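Qui sommes-nous
Accueil > Gridano > L'organisme

Gridano est un organisme de formation continue pour les enseignants du primaire. Nous travaillons sur un seul domaine, l'enseignement des mathématiques du CP au CM2, avec des écoles publiques et privées sous contrat.

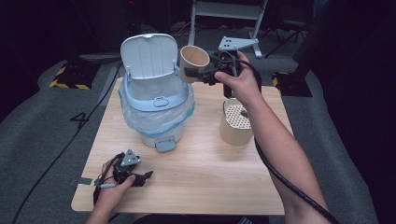
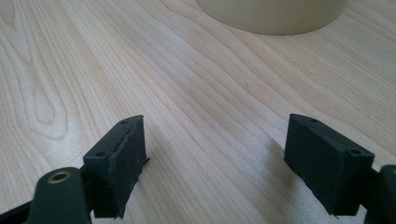 L'organisme a été créé en 2000 par Ultan Madigan, alors maître formateur, à partir d'un groupe de travail sur la numération. Les réunions se tenaient le mercredi après-midi dans une salle prêtée par une école. Le groupe a ensuite rédigé ses propres progressions, puis un premier stage ouvert à d'autres circonscriptions. Ultan Ní Chonaill a repris la direction pédagogique et l'assure toujours.

Notre équipe
Cinq formateurs permanents interviennent dans les écoles. Tous ont enseigné en classe, et deux d'entre eux y exercent encore à mi-temps. Les stages sont préparés en binôme.

Nos formations
Le parcours Utora porte sur la numération et le calcul mental au cycle 2. Il comprend quatre journées réparties sur l'année scolaire, avec une visite en classe entre la deuxième et la troisième.
Le parcours Skelero concerne la résolution de problèmes au cycle 3 – choix des énoncés, schémas, mise en commun, traces écrites dans le cahier.
Des demi-journées à la demande sont possibles sur les fractions, les grandeurs et mesures ou l'évaluation en début d'année.

Notre façon de travailler
Chaque parcours commence par un entretien avec la direction de l'école. Les enseignants apportent des productions d'élèves, qui servent de base aux échanges. Les documents remis sont modifiables et restent à la disposition de l'équipe après le stage. Nous ne vendons ni manuels ni matériel.

L'an dernier, nous sommes intervenus dans 95 écoles. Les groupes réunissent des enseignants de plusieurs niveaux, sauf demande contraire.

Inscriptions
Le calendrier de l'année suivante est publié en mai. Les demandes sont faites par l'école ou par la circonscription – les inscriptions individuelles sont acceptées dans la limite des places restantes. Le programme détaillé et la fiche d'inscription sont disponibles dans la rubrique Formations.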